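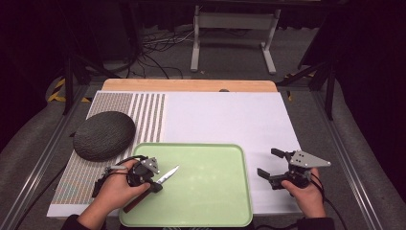
Scissors over the green tray, striped mat to the left.

Section 3: Setting up the table for cutting and sorting
By the Wellildale workroom desk | 27/06/2023

The Zemik guide says any flat surface will do. I doubt whoever wrote that has chased an offcut under a cupboard. Set up as follows.

1. Lay the white board on the table and press on each corner. If it rocks, fix that first. Packing it with folded paper is the usual advice, and it lasts until someone leans on it.

2. Put the patterned mat on the left portion of the board. Smooth it from the middle out. The makers call it non-slip. Push it sideways and judge for yourself.

3. Set the oval piece on the mat, toward the far side, where your sleeve won't catch it.

4. Place the green tray low and central, with the raised rim facing up. It may overlap the mat a little. The older Bako sheet wants a gap of exactly 2 finger widths, and I have never found that it made any difference.

5. Leave the right side of the board bare. You will want to fill it. Don't.

NOTE: Colours on the Distar parts list don't match what comes in the box. Go by shape.

CAUTION: Carry scissors closed, and keep your free hand away from the blades. A tray rim is no guard, whatever the packaging hints.
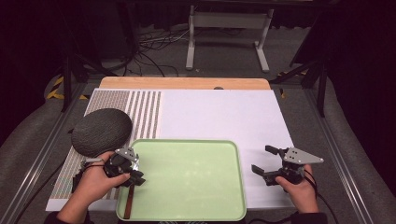 6. Bring strips and other long pieces in over the tray one at a time. Lower the end first, then let the rest follow. Dropping them from a height is quicker on paper, and then you spend the time picking them up.

7. Put the scissors away before you sort. The guide leaves this to the end, which seems the wrong way about.

8. Empty the tray before it looks full. The claimed life of the tray is 3,000 fillings. I can't imagine who counted.

NOTE: Check the mat again each October for curled edges. Flattening it under books is said to work overnight; allow longer.

2,957 views | 3 comments | 2 shares
Contact Wellildale | © Wellildale 2023 | Back to top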